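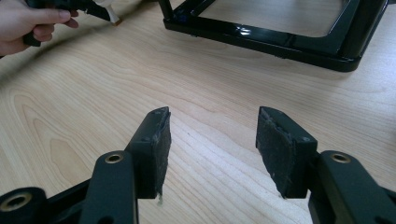

나뭇결이 보이는 밝은색 탁자

만화 소식: 「라스토라」 4권, 그리고 새 번역에 대하여

2018년 3월 16일

지난 호에서 약속한 대로 이번에는 「라스토라」(Rastora) 4권을 소개합니다. 플룰타흐 출판사에서 나온 이 연작은 우리 독서 모임에서 의견이 가장 많이 갈리는 만화입니다. 저는 1권을 좋아했고, 2권은 조금 지루하게 읽었고, 3권에서 다시 마음이 돌아왔습니다. 4권은 세 번 읽었습니다. 한 번은 원서로, 두 번은 한국어판으로 읽었습니다.

처음 읽으시는 분을 위해 줄거리를 짧게 적겠습니다. 무대는 플리두르게이트라는 항구 도시입니다. 이 도시에서는 밤마다 등대의 불빛이 닿은 집의 사람들이 하루치의 기억을 잃습니다. 주인공 케르마니는 원래 등대의 기록을 관리하던 공무원이었는데, 3권의 마지막에서 자기 이름이 기록에서 지워진 것을 발견했습니다. 4권은 바로 그다음 날 아침에 시작합니다. 그래서 3권을 읽은 지 오래된 분은 마지막 장을 한 번 더 보고 시작하시는 것이 좋습니다.

글을 쓴 지네브 유니스는 이번 권에서 대사를 많이 줄였습니다. 특히 시장 장면이 그렇습니다. 케르마니가 시장을 걸어가고, 아는 사람들이 모두 그를 모르는 사람처럼 지나갑니다. 이 장면은 17쪽 동안 계속되는데 말풍선이 하나도 없습니다. 처음에는 너무 길다고 생각했습니다. 두 번째로 읽을 때 저는 뒤쪽에 있는 생선 가게 주인이 계속 같은 방향을 보고 있다는 것을 알았고, 그때부터 이 장면이 무서워졌습니다. 무엇을 보고 있는지는 직접 찾아보시기 바랍니다.

그림은 이번에도 미트라 가파리가 맡았습니다. 저는 이 작가의 손 그림을 아주 좋아합니다. 얼굴은 선 몇 개로 간단하게 그리지만 손은 손톱과 마디까지 정성스럽게 그립니다. 케르마니가 편지를 접었다가 다시 펴는 작은 칸들에서 그의 표정은 보이지 않지만, 마음은 다 전해집니다. 다만 후반의 추격 장면은 조금 복잡합니다. 누가 지붕 위에 있고 누가 골목에 있는지 알기 어려워서 몇 번 앞으로 돌아가야 했습니다. 2권의 배 장면에서도 같은 문제가 있었던 것으로 기억합니다.

채색을 하는 사람은 바뀌었습니다. 그리무르 스노라도티르가 처음 참여했는데, 전보다 색이 어둡고 파란색이 많습니다. 등대 불빛만 따뜻한 노란색으로 칠했기 때문에, 책장을 넘기다가 노란색이 나오면 긴장하게 됩니다. 이전의 밝은 채색을 그리워하는 회원도 계시고, 그 마음도 이해합니다. 1권의 축제 장면은 지금의 색으로는 상상하기 어렵습니다.

한국어판에 대해서도 말씀드리고 싶습니다. 저는 한국어를 어른이 되어서 배운 사람이라서 번역을 읽을 때 사전을 옆에 둡니다. 그래서 제 의견에 틀린 점이 있을 수 있습니다. 제가 느끼기에 이번 번역은 말투가 좋습니다. 원서에서는 케르마니와 여동생의 대화가 아주 평범한데, 한국어판에서는 기억을 잃은 여동생이 오빠에게 갑자기 존댓말을 합니다. “실례지만 누구를 찾으세요?”라는 한 문장 때문에 저는 책을 잠시 덮었습니다. 원서에는 없는 슬픔입니다. 반대로 선원들의 농담은 조금 어색합니다. 원서의 말장난이 한국어로 옮겨지지 않아서, 그들이 왜 웃는지 모르는 채로 넘어가게 됩니다.

책 뒤에는 편집자 아다에제 바발롤라의 글과 초기 스케치가 15쪽 들어 있습니다. 스케치를 보면 등대가 처음에는 시계탑이었습니다. 바발롤라의 글에 따르면 유니스의 첫 원고는 200쪽이 넘었고, 그중에서 여동생의 어린 시절 이야기를 모두 뺐다고 합니다. 저는 그 부분을 읽고 싶습니다. 언젠가 따로 나왔으면 합니다.

아쉬운 점을 하나 더 적겠습니다. 새로 나온 등장인물인 세관원은 처음에 매우 중요한 사람처럼 보이지만, 중간에 사라지고 다시 나오지 않습니다. 다음 권을 위한 준비일 수도 있습니다. 그렇다고 해도 한 권의 책으로 읽을 때는 빈자리가 느껴집니다. 모임에서 이 인물이 사실은 케르마니의 옛 상사라는 의견도 나왔는데, 저는 동의하지 않습니다. 1권에 나온 상사는 왼손잡이였고, 세관원은 오른손으로 도장을 찍습니다.

그래도 저는 4권을 추천합니다. 빠른 이야기를 원하시는 분에게는 맞지 않을 수 있습니다. 천천히 그림을 보는 것을 좋아하시는 분, 그리고 같은 책을 두 번 읽는 것이 싫지 않은 분에게 권합니다. 이 연작을 아직 시작하지 않으셨다면 꼭 1권부터 읽어 주십시오. 4권에는 앞의 내용을 설명하는 부분이 거의 없습니다.

다음 모임은 5월에 있습니다. 그때는 4권의 마지막 장면, 곧 등대의 문이 열리는 장면을 함께 이야기하겠습니다. 아직 끝까지 읽지 않은 분이 계시니, 그 전에는 결말을 게시판에 쓰지 말아 주시기를 부탁드립니다. 세관원에 대한 다른 의견이 있으시면 이 소식지에 답장으로 보내 주십시오. 다음 호에 싣겠습니다.

글: 후에 쯔엉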